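Nanine (robot)

Nanine is a two-armed mobile robot built by members of Wilteder, a shared workshop in Drorkholm. It was designed by Ozan Karaca as a home-scale machine for fetching and putting away household goods, and it is developed largely in simulation, with parts fabricated in the workshop as each design is settled. The name is used both for the physical machine and for the software model from which it is built.

Contents
1 Background
2 Design
3 Simulated apartment
4 Gripper
5 Control software
6 Construction
7 See also

Background

Wilteder was founded as a general workshop for woodworking, bicycle repair and small electronics. Its robotics bench was set up after Karaca joined and brought with him a single arm he had built at home. The arm was fixed to a table and could reach only what was placed in front of it. Members who used it for sorting screws and small fittings asked whether it could be moved between benches, and a wheeled base was drawn up during the following winter.

The decision to add a second arm was made before the base was complete. A machine with one arm could open a door or hold an object, but the early plans called for both at once. The revised drawings were adopted in May, and the first version of the software model was finished soon afterward.

Design

The robot consists of a wheeled base, a rounded upper body and two arms mounted on either side of it. The body shell is white, with a matte finish chosen to limit glare in the cameras. The arms are identical in their joint layout, and each ends in a narrow two-fingered gripper. In the software model the arms may be posed separately, and a standard starting position with both arms raised in front of the body is used at the beginning of most trials.

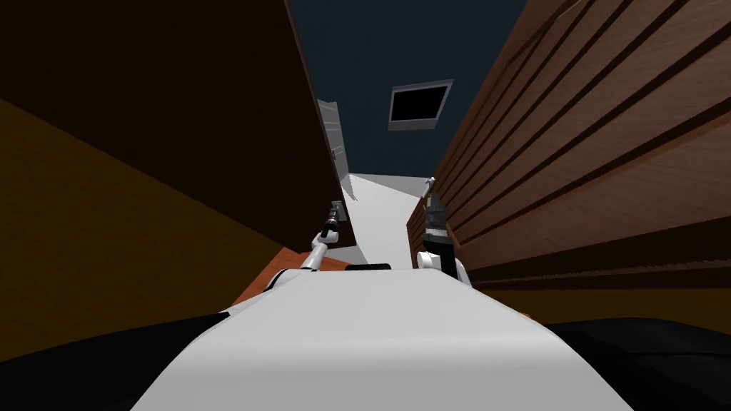 The width of the base was the subject of several revisions. Drorkholm's older apartments have narrow halls, and the first base could not turn in them without reversing. The present base is shorter from front to back and carries its batteries low, directly over the drive wheels. Karaca has stated in the workshop's newsletter that the change reduced the time the robot could run on one charge, and that the loss was accepted.

Simulated apartment

Most work on Nanine takes place in a set of virtual rooms prepared by the members. The rooms are simple in appearance. Walls, floors and furniture are given plain colors or basic wood textures, and fine decoration is left out so that the simulation will run on the workshop's ordinary desktop computers. The layouts include kitchens, halls and storage areas. Doors and cabinets are modeled as moving parts and may be set open or closed before a trial begins.

Each planned task is run 300 times in simulation before it is attempted on the physical machine. Starting positions are varied slightly between runs. A task is passed to the physical robot when the results have been reviewed by 2 members, neither of whom wrote the program under test.

Gripper

The gripper is a parallel design known in the workshop as the Yazıcı pattern, after the title of the notebook in which it was first drawn. Two slim, angled plates close toward each other from a broad, flat palm, which holds the motor and the gearing.

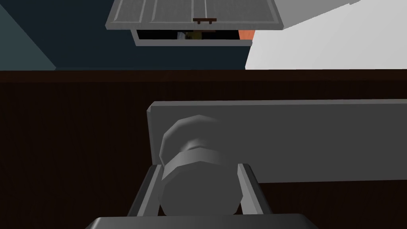
Kitchen tasks make up the largest group in the test program, and they have had the strongest influence on the shape of the fingers. Flat goods such as boxes can be held at almost any height, while round goods tend to roll if the fingers meet them off center. Containers are therefore represented by simplified shapes, such as the gray cylinder between the fingers, with its wider cap and the ridge where the cap meets the barrel. The ridge is of practical interest to the builders, who prefer a grip on the main barrel and treat contact with the cap as a fault when it is recorded. Overhead storage is handled as a separate group of tasks. An upper cabinet with its door swung upward, as modeled here, calls for a different approach path from one with side-hinged doors, and the arm must be kept clear of the raised panel.

Rubber pads were tried on the physical fingers and later removed. They improved the hold on smooth jars but left marks on painted surfaces and had to be replaced often. The current fingers are bare metal with a light texture cut into the inner faces.

Control software

The control software is divided into a planner, which selects a sequence of movements, and a lower layer, which drives the motors. The same planner is used in simulation and on the physical robot. Differences between the two, chiefly friction in the wrist joints and play in the gearing, are recorded in a correction file that members update after each bench session.

The robot may also be guided by hand controls. This mode is used for recording sample movements and for returning the arms to a safe position after a stopped trial.

Construction

The physical robot is assembled in stages. The base was completed first, followed by the body shell and the left arm. The right arm remains on the bench, where it has been fitted with its third wrist bearing. Members have logged roughly 14 months of evening work on the arms alone.

The shell was formed in 4 sections over a wooden mold made in the woodworking area. The mold has been kept for repairs.

See also

Wilteder
Mobile manipulator
Parallel gripper
Home automation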